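How to run a tabletop robot demonstration at an open day

These notes come from the March open day at our Emholm workshop, where the two-arm bench ran from 10 am until 4 pm. They should suit any small bench with two arms.

Before the doors open

1. Clear the work surface and wipe it down.
2. Check that the arms are fixed firmly to the front plate.
3. Follow each cable along its arm by hand. Look for anything tight at the joints.
4. Put out only the objects for the first task. Stationery is cheap and visitors know it at once.
5. Run the task twice with the room empty.

During the demonstration

Keep groups small and stand to one side of the bench. Say what the task is before you start the arms. Each run on our sheet was allowed 87 seconds, with a short break to set up again.
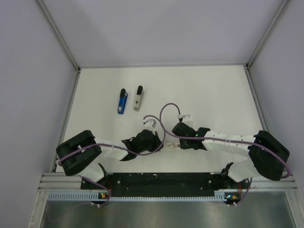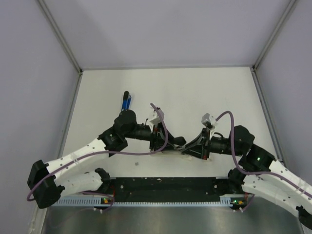

Stop the arms before anyone reaches in, including you. If a run fails, tell the group, reset the objects and start again. People at Emholm asked more questions after a failed run than after a good one.

Children tend to lean on the front edge. A strip of floor tape 82 cm back from the bench worked well for us, and the Colham branch has now copied it.

Afterwards

Park both arms, switch off at the wall and write up the run sheet the same day. Note the task, the result and any stops. Send the sheet to the Kershaw office, where they keep the spare gripper parts.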